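Setting up a robot arm to work inside a desktop PC case

Posted in: Shop projects
Skill level: you have already run your arm through a basic pick and place

This is the procedure we use at the Jaunzems shared workshop for getting an arm to work inside an old desktop tower. The first job is positioning the gripper over the processor socket. Once that repeats well, the same setup carries over to memory, cards and drives. The arm control runs on Nikinine, but nothing below depends on it much. If your software can save named positions and limit speed, you can follow along.

What you need

An arm with enough reach to come straight down into the case
A gripper with a narrow finger module
A slotted aluminum table, or any table you can bolt to
A scrap desktop computer, unplugged
A 3D-printed fixture plate for parts
T-slot clamps and a steel rule

Step 1. Prepare the computer

Pull the power cord and press the power button to drain what is left. Take off the side panel and lay the case down with the open side up. Leave the power supply and drive cage where they are. They are the obstacles you will have later, so plan the moves around them now.

Push loose cables down or tie them back. A wire standing up in the middle of the case will catch a finger sooner or later.

Step 2. Fix the case

Set the case square to the slots in the table and clamp it. Push on each corner. If it slides, clamp it again. We lost a Tuesday evening to a case that had crept 2 mm between runs.

Step 3. Place the fixture plate

The plate goes flat on the table beside the case. Ours came from a drawing by Mathias Rüegg and has raised holders of different heights, with the tallest post near the upper edge. Print it in one piece if your bed allows. We used 30 percent infill and it has held up fine.

Keep the tall post out of the straight line between the arm's home position and the case. If that can't be done, add a waypoint above it.

Step 4. Set the safe height

Jog the gripper until the lowest point of the finger is 100 mm above the case rim. Save this as SAFE. Every move into or out of the case starts and ends here — no diagonal shortcuts, even when it looks like there is room.

Step 5. Teach the socket position

From SAFE, move sideways until the finger is over the socket. Drop to 10 percent speed and come down in small steps. Stop before you touch anything. Look from the front and from the side, correct, and save as SOCKET_HOVER.

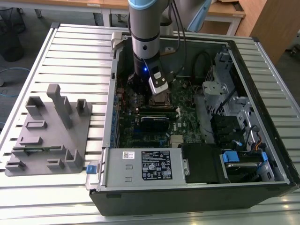
Belidby, August — The finger module is over the processor socket with the retention frame and lever in view, and the memory slots sit just below. Check the clearance to the slot latches before you save. Watch the cables on the arm too: leave enough slack for the wrist to turn, and keep the loop out of the case.

Step 6. Run it

Run SAFE to SOCKET_HOVER and back 30 times at low speed with a hand on the stop button. Measure from the fingertip to the retention frame on the first pass and on the last one. If the numbers differ, check the case clamps first and the table bolts second.

When it repeats, raise the speed a little at a time. We cap ours at 200 mm per second outside the case and stay far below that inside.

Troubleshooting

Arm stops on the way down: the force limit is probably set too low, or a cable is pulling. Jog up to SAFE and check the cable first.

Position is off after a restart: home the arm again before you reteach anything.

Plate rocks on the table: sand the underside, or put thin tape under the low corner.

The plate file and our saved positions are in the Sevley folder on the shop drive. The positions only fit our table, so teach your own.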